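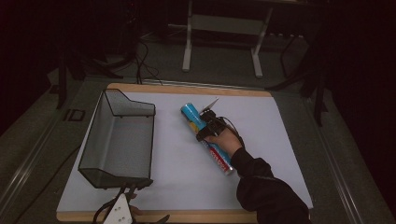
Skerlow Community Forum > Events and Visits > Open day at the Sokol building, 29th July

Posted by: J_Sengar (Moderator)
Members who attended the open day are invited to record their observations in this thread. The visit consisted of a short introduction by Babita Kaushik of Cerby, a demonstration with hand-held grippers, and a question period. Attendance over both sessions was 416. Please keep comments on the subject of the demonstration. Parking has its own thread.
Jitendra Sengar

Posted by: millrace
Thank you to the organizers. I attended the morning session. The part I found most useful was the handling of ordinary groceries with the hand-held gripper. It was instructive to see that a person guides the device directly and that the work can be done on a board on the floor, with a can and a wire basket. I had expected a production line.

Posted by: T. Oakhurst
I must register a different view. The event was announced as a robot demonstration. A gripper held in a person's hand is a tool, and I do not believe the announcement was accurate. Several families near me left before the question period.

Posted by: fernhill_16
With respect to the previous post, the program sheet stated "hand-guided gripping" for the first 19 minutes. The Fiklow arm was listed separately, for the afternoon only. Those of us who came in the afternoon did see it.

Posted by: T. Oakhurst
The program sheet was handed out at the door. The announcement on this forum said "robots" and gave one time for both sessions. My objection stands as to the announcement.

Posted by: J_Sengar (Moderator)
The point is accepted. The wording of the announcement was mine, and the two sessions should have been described separately. The text for the November visit will be posted here for comment before it is sent out.

Posted by: quarry lane
May I ask whether the question about recordings was answered? A visitor wished to know how many times a person has to repeat one movement before it is of use to a machine. I was at the back and could not hear.

Posted by: millrace
Ms. Kaushik gave a figure of over 2,000 for their current set of household items - this was for the full set, as I understood it. She did not give a number for a single item.

Posted by: fernhill_16
I understood it as the number for cans and bottles alone. Perhaps the moderator could ask.

Posted by: J_Sengar (Moderator)
I have written to Cerby and will post the reply in this thread. Requests for seating nearer the front in November may be sent to me by private message.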